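Craft swap outgrows the Tusberg library basement

I should say up front that I'm no neutral party when it comes to the Tusberg craft swap. I've been going since it was a folding table and a coffee urn in the library basement, and I have carried home more yarn than one apartment should hold. So when I heard it was moving into the old Santoro furniture showroom on the corner of Mill Street, I grabbed my coat and went over to have a look!

It's big. If you ever shopped for a couch there you'll remember the long front windows and the ramp at the side, and both are still in place (the awful orange carpet is gone, and I didn't miss it). The swap will have the whole ground floor on the second weekend of every month, starting in April. Doors open at 9 in the morning and the last trades are at 3 in the afternoon.

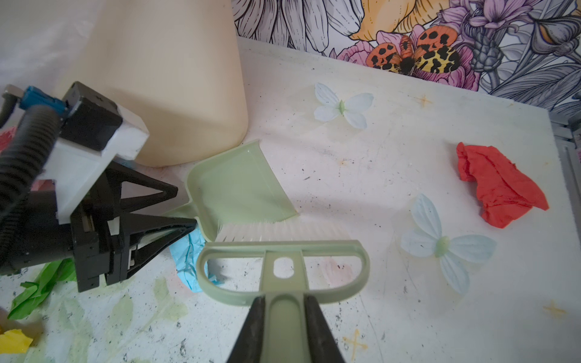
Tassanee Jitpraphai has been running the thing for 8 years now, and she told me the basement had simply run out of room. At the last swap there, 232 people came through, and there was a line up the stairs and out past the bike racks. "We had people trading fabric on the steps," she said. "It was cheerful, but the library was very patient with us." The library, for its part, is keeping the small mending circle that meets there in the evenings, so if that's your thing you don't have to change a bit of your routine.

For anyone who hasn't been, the rules are about as simple as they get. You bring craft supplies you won't use, you get a ticket for each bag, and you spend your tickets on somebody else's supplies. Paper, yarn, beads, ribbon, felt, stamps, picture frames, half a box of buttons, all fine. Paint has to be sealed. Scissors go in the tray by the front desk, points down. And please, no more jigsaw puzzles, because there's a separate puzzle shelf at the Hilorora café and it works just fine.

What's new is the kids' corner, and I think it'll be a hit. It goes in the back by the old mattress department, with low tables and its own ticket box, so children can do their own trading without an aunt like me reaching over their heads for the good ribbon. Tassanee wants it to run on paper flowers to begin with, and then puppets in the summer if enough socks turn up. (I've got socks. I've got so many socks.)

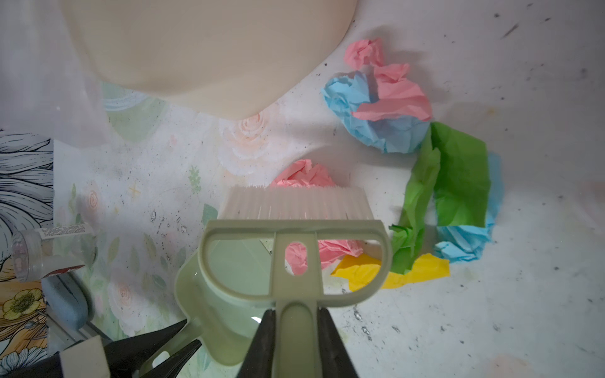
Tusberg Corner News, Vol. 4, p. 8

Now, money. The showroom isn't free the way the basement was, and the rent had me a little worried for the swap. A fund drive over the winter brought in $803, most of it in small bills from regulars, and Ustasholm, the frame shop next door, is covering the heat through the end of spring. Entry stays free. There'll be a jar at the door like always, and I'd put a couple of dollars in it if you can.

Parking is the one part I'd call unsettled. The lot behind the building has plenty of spaces, but it's shared with the dentist upstairs, and the dentist sees patients until noon. For now the swap is asking drivers to use the street in the morning and leave the lot for after lunch. The bus stops right across from the ramp, and that's how I'll be going, with a rolling suitcase and very good intentions about coming home with less than I brought.

Oh, and bags! The swap used to hand out paper ones and has decided to stop, so bring your own. A box with a lid is even better if you've got beads. I watched a whole jar go down the basement stairs last fall and we were finding them until closing.

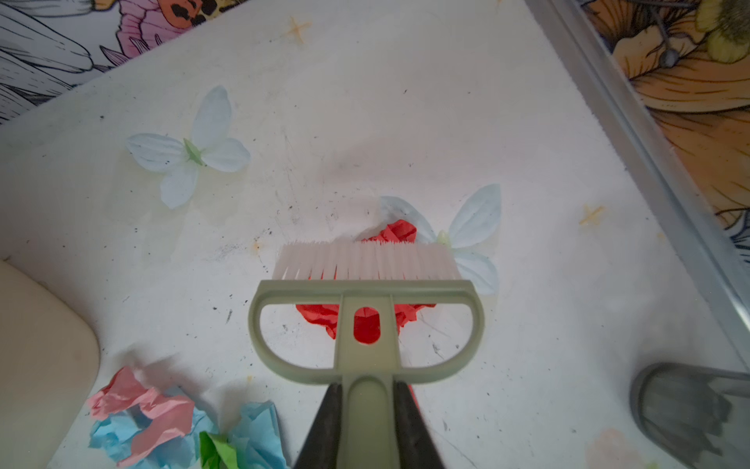
Can I drop off supplies ahead of time?

You can leave them at the showroom's side door the afternoon before each swap, between 4 and 6. Put your name on every bag and your tickets will be waiting for you at the front desk in the morning.

If you'd like to help set up tables, Tassanee has a sign-up sheet at the Hilorora café, next to the register. I put my name down for the early shift, so come say hello, and if you have any dark green wool you're tired of, find me first.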